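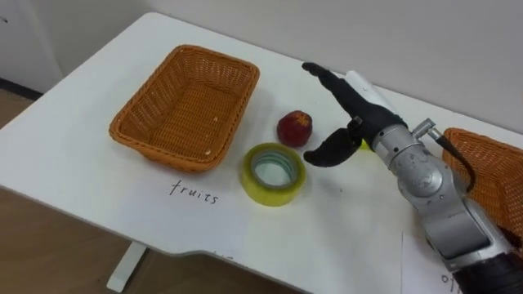
仕分け用ロボットの購入と予算について よくいただくご質問

Cetportは、大学の研究室や中小の会社に、卓上作業用の双腕ロボットとロボットハンド「Grukden」を販売している会社です。このページには、見積もりの前と後にお客様からよく届く質問をまとめました。価格は変わることがありますので、正式な金額は必ず見積書でご確認ください。

このページの日本語は、本社のFumbridgeにいる担当者が書いています。分かりにくい文がありましたら、お問い合わせフォームから教えてください。次の更新のときに直します。

見積もりの前に

最初に何を決めればよいですか

作業を一つだけ選んでください。「いろいろな物を片付けられるロボットが欲しい」というご相談は多いのですが、この文だけでは見積もりを作ることができません。「果物と事務用品を、二つの籠に分けて入れる」くらいの短い文になっていると、こちらから腕の長さ、ハンドの種類、机の大きさをご提案できます。

文が決まりましたら、扱う物の一覧を作ってください。名前、いちばん長いところの寸法、重さ、表面の硬さを書いていただければ十分です。写真も付けていただけると助かります。丸い物と、平らに寝ている物では、指の入れ方が違います。テープのように真ん中に穴がある物は、置く向きも一緒に書いてください。

基本セットはいくらですか

双腕の基本セットは900万円(税別)です。腕が二本、Grukdenハンドが二つ、頭部カメラ、制御用の計算機、基本ソフトウェア、標準のケーブル一式が入っています。

基本セットに入っていない物は次のとおりです。

作業台
扱う物と、それを入れる籠や箱
照明
搬入と設置の費用
操作の講習
安全柵、またはエリアセンサー
二年目からの保守契約

「基本セット」という名前なので、届いた日にすぐ全部の作業ができると思われるお客様がいらっしゃいます。申し訳ありませんが、そうではありません。予算書には、基本セットと別の行で上の項目を書いてください。

基本セットの他に、どのくらい予備の予算が必要ですか

基本セットの金額の20パーセントを予備として取っておくことをおすすめしています。使い道は最初から細かく決めないでください。設置のあとで、机の高さを変えたい、照明を足したい、ハンドの指先のカバーを替えたい、という相談がよく来ます。大きい金額ではありませんが、予備がないと、そのたびに学内や社内の申請が必要になり、作業が止まってしまいます。

予備の予算を認めない規則の組織もあります。その場合は、「調整部品一式」という名前で見積書に一行を入れることができます。中身の部品表もお付けします。

腕を一本だけ買うことはできますか

できます。片方の腕で物を取って籠に入れるだけの作業なら、一本で足りることが多いです。ただし、あとから二本目を足すと、最初から二本で注文するより高くなります。台座を交換し、二本の腕の位置合わせをもう一度行う費用がかかるためです。来年度に二本目を買う計画があるときは、台座だけ先に双腕用を選んでください。

ハンドと机

五本指のハンドと、二本指のグリッパーのどちらを選べばよいですか

いちばん多い質問です。値段だけで比べると、グリッパーのほうがかなり安いです。決まった形の箱を毎日同じ場所に置く作業でしたら、グリッパーをおすすめします。故障も少なく、掃除も簡単です。

Grukdenをおすすめするのは、形の違う物を同じハンドで続けて扱うときです。親指と他の指の間を大きく開けますので、丸い果物にも、細長い物にも使えます。弱い点も書いておきます。机の面に低く寝ている薄い物は、五本指では取りにくいです。指先が先に机に当たります。紙一枚、名刺、薄い定規などが一覧の中に多いときは、購入の前に必ず相談してください。

迷っているお客様には、片方をGrukden、もう片方をグリッパーにする組み合わせの見積もりも出しています。
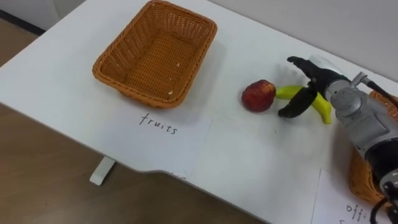 組み合わせにした場合、予備部品が二種類必要になります。倉庫に置く部品の数が増えて、講習の時間も長くなります。小さい研究室では、その手間を嫌って、結局同じハンドを二つにすることが多いようです。どちらの考え方も間違いではありませんので、実際に毎日触る方の意見を聞いてから決めてください。

机は自分で用意してもよいですか

はい、ほとんどのお客様がご自分で用意しています。確認していただきたいのは次の点です。

高さが変えられるか、または腕の台座の高さに合っているか
上から押したときに揺れないか
天板の表面が強く光らないか
壁との間に、腕の肘がぶつからないだけの空きがあるか

白い天板は人気がありますが、白い紙のラベルをその上に置くと、紙の端がカメラで見えにくくなります。ラベルの文字だけが必要でしたら問題ありません。紙の位置も認識に使う計画でしたら、色の付いた紙を買ってください。紙の予算ですから、安い対策です。

壁までの距離は、図面だけで判断すると失敗しやすいところです。ケーブルは腕の外側を通りますので、腕そのものの寸法より広い場所が必要です。当社の見積もりに添える配置図には、ケーブルの曲がりも入れてあります。

籠や箱に決まりはありますか

特にありません。市販の編んだ籠でも、樹脂の箱でも使えます。縁が高いと、手首の角度に無理が出ます。浅めで、口の広い物を選んでください。同じ物を余分に買っておくと、壊れたときに条件を変えずに続けられます。学習データを集める計画のお客様には、この点を特に強くお願いしています。途中で籠の色が変わって、集め直しになった例があります。

本物の果物を使えますか

使えます。しかし、つぶれたときの掃除は保証に入っていません。最初の調整は模型で行い、動きが安定してから本物に替える順番が安全です。模型は玩具店や雑貨店の物で構いません。本物とは重さや表面の滑りが違いますので、本物に替えた日は、握る力の設定をやり直す時間を取ってください。

申請書と社内説明

申請書に載せる作業の例が欲しいです

次の文を、そのまま、または直してお使いください。

「作業台の上に置かれた果物と事務用品を、ロボットが種類ごとに分け、ラベルの付いた籠に入れる。ラベルは手書きの紙とし、籠の前に置く。作業者はロボットの可動範囲の外から開始と停止を行う。」

上司や審査の方が技術の専門でない場合、自由度や制御周期の数字より、このような短い文のほうがよく読んでもらえます。性能の表は付録に回してください。

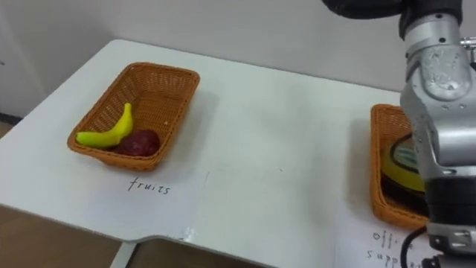 「fruits」の籠に入ったバナナと赤い果物。右の籠の前に「office supplies」のラベル

成功率の数字を保証してもらえますか

保証していません。成功率は、物の種類、照明、置き方、そして使うソフトウェアの作り方で大きく変わります。当社が保証するのは、カタログに書いてある腕とハンドの機械的な性能です。

お客様が指定した物を使って、購入前に試験をすることはできます。試験は有料ですが、そのあと基本セットを注文していただいた場合、試験の料金を代金から引きます。物はお客様から送っていただきます。試験の記録は、失敗した回も含めて全部お渡しします。

どの費用が忘れられやすいですか

人の時間です。機械の予算はきれいにできているのに、物を机に並べ直す人の時間が入っていない計画書をよく見ます。仕分けの試験では、一回終わるたびに、籠から物を出して、机に戻さなければなりません。学生や短時間の職員の方にお願いするなら、その人件費を最初の年から入れてください。

次に忘れられやすいのは電源工事です。古い建物では、専用の回路を新しく引くことがあります。工事の見積もりは、建物を管理している部署から早めに取ってください。

納期、保守、リース

注文から何週間で届きますか

標準の構成で19週間です。これは注文書を受け取った日から、出荷の日までの期間です。輸送と通関は別にかかります。

年度末の3月までに検収を終えたいお客様は、夏の間に注文の手続きを始めてください。11月に注文をいただいても、残念ですが、その年度の中には間に合いません。毎年、同じ相談をいただいて、同じお断りをしています。ハンドだけの注文は、在庫があればもっと早く送ることができます。

保証の期間はどのくらいですか

検収の日から12か月です。腕、ハンド、カメラ、計算機が対象です。指先のカバーとケーブルの外側の被覆は消耗品ですので、対象になりません。

保証が終わったあとの保守契約は、毎年の更新です。契約がなくても修理は受け付けますが、順番は契約のあるお客様のあとになります。腕が一つ止まると作業全体が止まる現場では、契約したほうが安心だと思います。使う日が少ない研究室では、契約をせずに、予備のハンドを一つ買っておく方法もあります。

修理はどこで行いますか

ハンドの修理は、提携しているNí Bhriainの工房で行います。箱に入れて送っていただき、修理のあとでお返しします。元の箱は捨てないでください。箱を新しく作ると費用がかかります。

腕の修理は、原則として担当者がお客様の場所に伺います。重いので、お客様の手で外して送ることはおすすめしません。

リースや分割払いはできますか

当社から直接のリースは行っていません。リース会社を通した契約には対応しています。この場合、見積書の宛名がリース会社になりますので、最初の連絡のときに教えてください。あとから宛名を変えると、書類を全部作り直すことになります。

分割払いは、注文のときと検収のあとの二回に分ける形ができます。三回以上には対応していません。

補助金の申請に使う書類は出してもらえますか

見積書、仕様書、カタログ、会社の登記の写しを出すことができます。他の会社の相見積もりは、お客様のほうで取ってください。締め切りが近いときは、件名に締め切りの日を書いて送っていただけると、先に処理します。

中古の機体はありますか

展示に使った機体を、整備してから販売することがあります。数が少なく、このページには載せていません。希望される方は、お問い合わせフォームの「その他」から連絡してください。Grukdenの旧型ハンドは、新しい基本ソフトウェアでは動きませんので、他の場所で中古を買うときは型番を先に確認してください。

お問い合わせの前に用意していただく物

作業を書いた短い文
扱う物の一覧
机を置く部屋の簡単な図面(手書きで構いません)
予算の上限と、検収を終えたい月

上限の金額を書くと高い見積もりが来るのではないか、と心配される方がいます。当社では、上限を聞いた場合でも、必要のない部品を足すことはしません。足りない場合に、どの項目を来年度に回せるかを一緒に考えるために使います。

返事は日本語または英語でお送りします。電話より、フォームからの連絡のほうが早くお答えできます。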